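Notebook, bench 3 – November 2024

Adhesive aging, second pass. Lerato Dlamini wants to know whether the Derden sheet is right that their tape peels clean after 988 hours on a sealed surface. I doubt it. The sheet doesn't say what surface, what humidity, or who did the peeling, and the one graph has no units on the y axis.

Pulled 25 strips from the Albers roll and the same from the Skoltel roll, all cut to 184 mm. Skoltel left gum on the glass at 266 hours. Albers came up clean but tore twice near the end, which I'm logging as a fail. Lerato would call it a pass with a note. We can argue about that later.
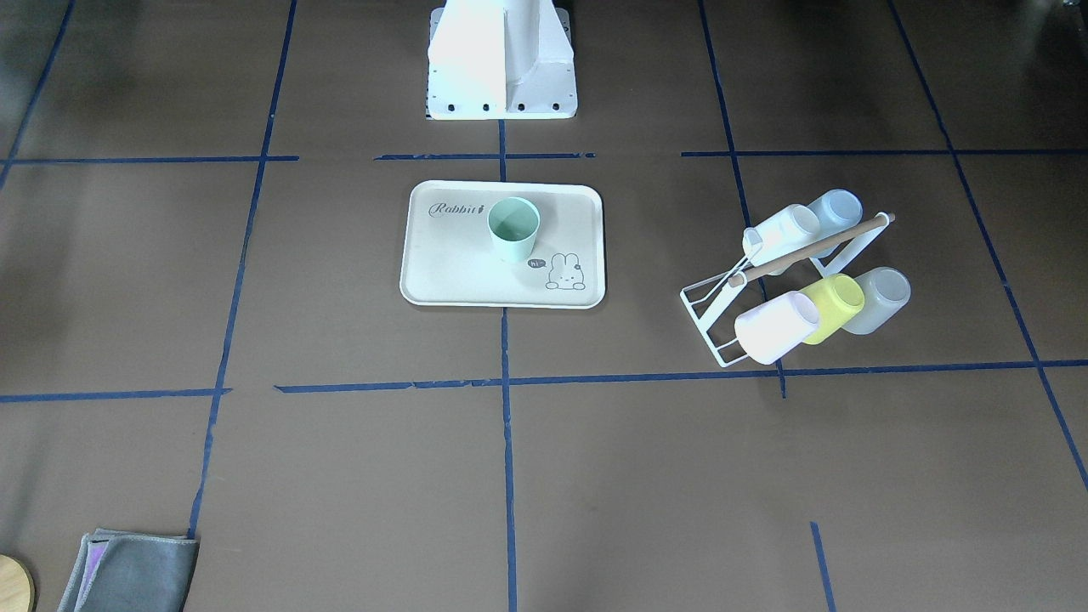

Blue tape on brown, laid out as a grid.

The Jollance rep says residue is a cleaning problem and that we should wipe with alcohol first. We did wipe. I also wiped half the strips badly on purpose and could not tell the two halves apart afterward, so I don't put much weight on his theory.

Peel angle bothers me more. I pull low and slow, Lerato pulls straight up, and our numbers don't match on the same roll. Until we clamp the angle I wouldn't quote any of this to anyone.

To do: fix the spring gauge (reads high when cold), ask Derden for raw data – not expecting much – and redo the Skoltel set on painted steel.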